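Kesska slides, after a summer of living in them

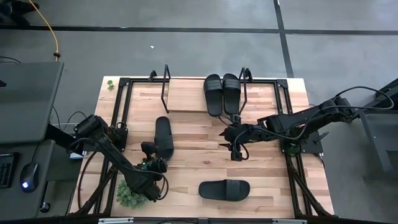 Augustina Agbenyega
Reviews, shoes and home
16 January 2023

So I bought two pairs of the Kesska slides in black, one for me and one for my partner, and then we discovered our feet are close enough in size that we can't tell whose are whose. Good start!

I came to these from a pair of Dudells that I'd worn into the ground (the strap went on the left one halfway across the servo car park, and I hopped the rest of the way). I wanted something plain that I could kick off at the back door and hose down when the dog had been at them. No logo the size of my head, no glitter, no toe post. A wide strap and a proper footbed, please and thank you.

And that's pretty much what you get. One broad strap over the top, black all over, with low ridges running along it that you only really notice close up. I like the ridges. They stop the slides looking like something you'd be handed at the pool when you've forgotten your thongs, and I've worn mine to the shops, to the bakery and once, by accident, to a parent-teacher interview.

The footbed is contoured, so there's a bit of a dip for the heel and a bit of a rise under the arch. For the first 3 days I hated it. The arch felt like standing on a rolled-up sock and I was all set to send them back. Then my feet got used to it, or the footbed did, and now I go looking for them first thing every morning. My friend Nesma Ait Brahim has much flatter feet than I do and she borrowed a pair for a weekend away — she reckons she never got past the sock stage, so if your arches are low, try before you buy.

Sizing is on the generous side. I'm usually between sizes and I went down, and there's still room at the toe. The strap is wide enough that my foot doesn't slop about, though there's no buckle or tab to adjust it, so if you've got very narrow feet you might be scrunching your toes to keep them on.

Grip is fine on the deck and on the kitchen tiles. It's not so fine on wet grass going downhill, as my backside can tell you. They're also a bit noisy, a sort of slap slap slap down the hallway, and everyone in the house knows when I'm up for a midnight biscuit.

Cleaning is dead easy. Bucket, dish soap, old nailbrush, leave them in the shade. Dust does collect between the ridges on the strap, and being black they show every speck of it, so you'll want the brush and not only the hose. Don't leave them in full sun on the concrete either! I did that last week and could have fried an egg on the footbed.

My only real grumble is that left and right look so alike at a glance that I'm forever shoving the wrong foot in when I'm half asleep. With both pairs dumped at the back door it's a lucky dip. I've put a dab of nail polish inside mine and it's helped a lot.

I'd buy them again, probably in another colour so we can stop squabbling over them. 4 out of 5 from me, with the missing one for the wet grass.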